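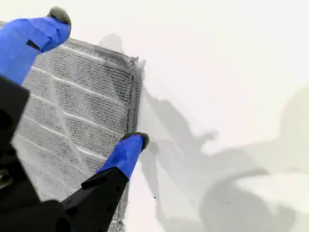 Gray textured cloth held between the fingers of a gripper.

December 2021

Hello again from my corner of the Trendwood office! I promised in September that I'd report back on the label printer question, and a surprising number of you wrote in to nag me, so this month's item is all about labels.

Quick recap for anyone who missed it. Our old Lulden had started skipping every few labels, and then it began printing the barcode so far to the left that the scanner at the packing bench couldn't read it. I cleaned the print head, I swapped the roll, I reinstalled the driver twice. It would behave for a day and go right back to sulking. So I bought a Kineo thermal printer for $259 and told myself I'd keep notes.

First thing — setup took me most of an afternoon. The printer itself was easy (plug in, load roll, close lid), but our order software kept sending everything at letter size, and I got one tiny shipping label floating in the middle of 17 blank ones before I found the setting. It's under page size, then custom, and you have to save it on each computer separately. I did not know that last part, and the front desk found out for me.

After that it was smooth going. I looked at the counter this morning and we're at 3015 labels, with 5 misprints, and four of those were me loading the roll the wrong way up. The print is nice and dark, the barcodes scan first time, and it's so much quieter than the Lulden that I've walked over to check whether it was running at all.

A few gripes, though. The tear bar is sharp and sits right where your thumb wants to go. The status light is green for ready and also green for out of paper, only blinking, and I miss the blinking every time. And the lid doesn't like cheap rolls with fat cardboard cores, so I've gone back to the Thampi rolls, which cost a little more but feed straight.

Would I buy it again? Yes, for an office our size. If you print a handful of labels a week, stick with sheets in your regular printer and save your money (and your desk space!).

A couple of you asked about cleaning. I wipe the head with an alcohol pen every time I change the roll, with the power off, and let it dry before closing the lid. Takes a minute.

Next time I want to get into scanning old invoices, so if you have a sheet feeder you love or hate, hit reply and tell me which one and why.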